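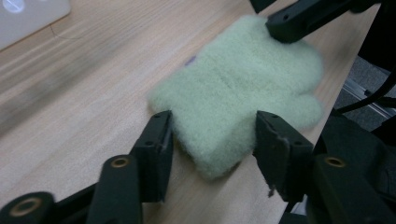
Olumide Obi pidió que conste en acta, antes de empezar con los puntos, que los paños de felpa no se deben doblar más mientras no se decida cómo se guardan, porque en la última entrega de noviembre llegaron con la marca del doblez y hubo que peinarlos otra vez. La observación se acepta y pasa al punto 3.

Acta de la reunión del taller textil Oyewole
Miércoles, 17:30, sala de la mesa larga
Presentes: los del grupo de lavado, los del grupo de clasificación y Olumide Obi por el almacén. Se disculpa la persona de compras.

1. Acta anterior
Se lee y se aprueba con una corrección: donde decía "lana lavada" tiene que decir "lana por lavar".

2. Existencias
El almacén informa que hay 727 piezas clasificadas y 153 pendientes de revisar. El pedido de Sulness es de 800 piezas, por lo tanto faltan 73, y pueden salir de las pendientes si la mayoría está en buen estado. El grupo de clasificación piensa que sí, pero no quiere prometerlo antes de mirar las dos cajas del estante bajo, que todavía están cerradas con cinta.

3. Doblado y almacenaje
Se discutió bastante este punto. Una parte del grupo prefiere guardar las piezas planas, una encima de otra, con papel fino en medio. La otra parte dice que así ocupan demasiado sitio y que las de contorno irregular se resbalan de la pila. Se propuso enrollarlas, pero el pelo se aplasta de un lado y nadie defendió mucho la idea.
Se acuerda: las piezas verdes y las de colores claros se guardan planas hasta la próxima reunión. Las oscuras se siguen doblando como antes. En cada pila no se ponen más piezas que las que caben debajo de la tapa sin apretar.

4. Pelusa y bolitas
Varias personas comentaron que en las piezas claras se nota mucho cualquier fibra de otro color. Se recuerda que la mesa se limpia con el rodillo adhesivo entre un color y otro, también cuando hay prisa. Las fibras sueltas del borde no se arrancan con los dedos, se cortan con la tijera pequeña. Las bolitas de la superficie se dejan para el cepillo de Trurkonico, que está en el cajón de la izquierda y debe volver al mismo cajón.
Quedó sin resolver si una pieza con una mancha pequeña cuenta como primera o como segunda. En Zilley las aceptan como primera cuando la mancha está cerca del borde, en Sulness no tenemos una respuesta por escrito. Olumide Obi va a preguntar.

5. Lavado
Se mantiene el agua fría y el programa corto. Se pide no mezclar felpa con algodón en la misma carga.

6. Ruegos y preguntas
Se pide una segunda lámpara para la mesa, porque por la tarde es difícil distinguir el verde claro del gris. Se aprueba el gasto.
Alguien pregunta por la llave del armario alto. La tiene el grupo de lavado.

Tareas pendientes
Abrir y revisar las dos cajas: grupo de clasificación.
Consulta a Sulness sobre las manchas: Olumide Obi.
Papel fino y lámpara: compras.

La reunión se termina a las 18:50. La próxima será otra vez en miércoles, a la misma hora.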